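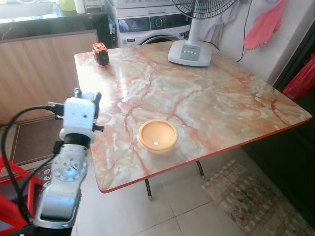
Table and laundry corner, left arm up

Budget for a two-arm home setup: spare grippers or service plan?

riku_sekiguchi
Posted 2020-10-14

Hello all. I must send our equipment list for next year and I would like to hear other opinions before I sign it. We work in normal apartments, with kitchen, laundry and wardrobe tasks. The money is enough for one of these two:

Option A: one complete spare gripper from Kiminus, $816.
Option B: their service plan, $339 per arm, repair in 20 working days.

With two arms, option B is cheaper, but 20 working days is a long time when the apartment is already rented. In July we lost the left gripper because of a cable connector, and everything stopped.

Cables are my other question. They hang outside the arm, and in narrow places I am always afraid for them.

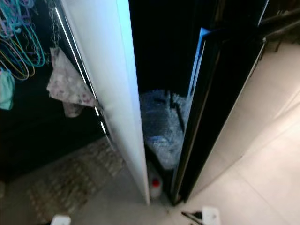 A set of cable sleeves from Oton is not expensive, but I don't know if it makes the wrist too stiff. Has someone here tried it?

usmani_lab
Buy the spare. A plan doesn't help you on the day of the failure. We keep one gripper on the shelf and changing it takes five minutes.

pell44
I disagree with usmani_lab. What fails for us is the cable, almost never the gripper. Buy two spare cables, take the plan, and keep what is left for fingertips. For $816 you get a very nice box that stays closed.

riku_sekiguchi
Thank you both. pell44, does the plan cover cables at your place? In my offer they are listed as "wear parts", so I understood no.

I add one more case, because the fridge is where I expect most of the damage. The shelves are full and the door leaves little room on the right. 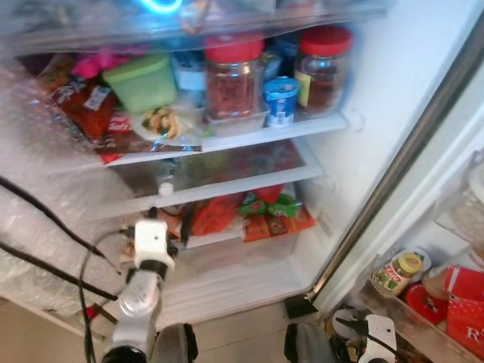 Both grippers at the open fridge

For this task I would also like softer fingertips for the glass jars. They are not in the budget yet, and I can only add them if I choose B.

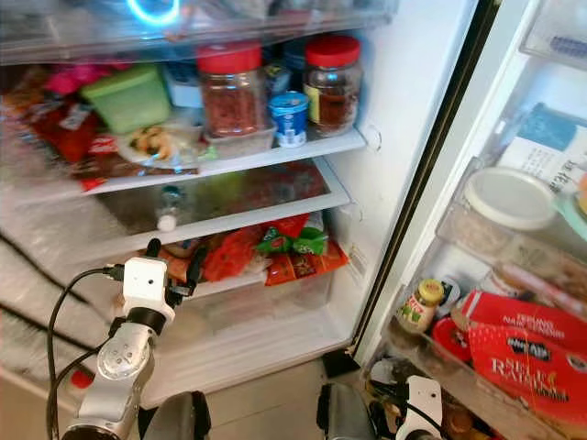 Tralwood: I would take the fingertips out of the discussion, they are consumables and should go on a different budget line. Then A and B are easier to compare. Also ask Kiminus for a loan unit during repair. We got it written in the contract, but only after asking two times.

pell44
Cables were covered in ours, but it is an older contract. Ask them in writing.

riku_sekiguchi
I did not think about a loan unit. I will write to them tomorrow and post the answer in this thread. The Oton question is still open, if someone has used the sleeves.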